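Salovach opens a repair room in Vollbridge, and you're all invited

Sep 17, 2024

Hello, I'm Remedios Padilla, I run Salovach, and I've never written a press release before, so bear with me. The short version is that we're opening a repair room at the back of our shop on Magbanua Street in Vollbridge this November, and anybody can come in and mend their own things there.

The long version starts with a radio. It was my mum's, it lived on top of her fridge, and when the volume knob went I took it to three different shops. All three told me to buy a new one. I was so cross about it that I went home, found a video and had a go myself at the kitchen table (with a butter knife, which I don't recommend). It took me most of a weekend and I put one bit in backwards, but it plays! I still have it on in the shop every morning.

After that people began bringing me things. Toasters, hairdryers, a musical jewellery box, a great many game controllers. I like doing it, but what I like much more is when the person stays and does it with me, and they see the inside of their own kettle for the first time. So that's what the room is for. You bring the broken thing, we give you a bench and a lamp and somebody to ask, and you do as much of it as you fancy. 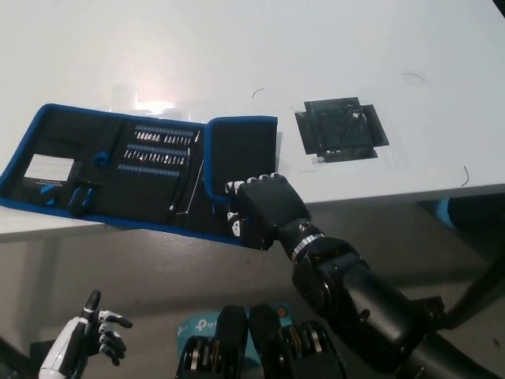 We've been putting money aside for two years, and in the spring we had a grant of £2,000 from the Luko Fund, who have been lovely to deal with and only made me fill in the form twice. Most of that has gone on the electrics and on a proper extractor for the soldering corner. The shelves we built ourselves, and you can tell.

A session costs £5 and lasts as long as you need it to, up to closing time. Under-sixteens come in free with a grown-up. There's room for 10 people at once, so please book if you're travelling any distance, though if you turn up and there's a bench going you're welcome to it. Spare parts are extra, and we'll always tell you the price before anything gets ordered.

What can you bring? Anything you can carry in by yourself, more or less. Lamps, radios, toys, small kitchen things, laptops that won't charge, the clock that stopped when your uncle moved house. We can't take microwaves or anything that runs on gas, and I'm afraid we don't do phones that have been in the sea. I get asked that more than you'd think, this being Vollbridge.

For the first week we're also running a beginners' evening, where we'll take a few old things apart together and try to get them back the way they were. It's 30 minutes of me talking and then the rest of the evening with your sleeves rolled up. Tea is included, and so is cake if my sister is speaking to me.

If you write for a paper or do a local programme, do come and see us before we open. I'm in the shop most days and very happy to chat, and if you've got something broken at home you might as well bring it along. You can ring the shop or just knock on the side door, the blue one, as the bell is waiting its turn on the bench.

Remedios Padilla
Salovach, Magbanua Street, Vollbridge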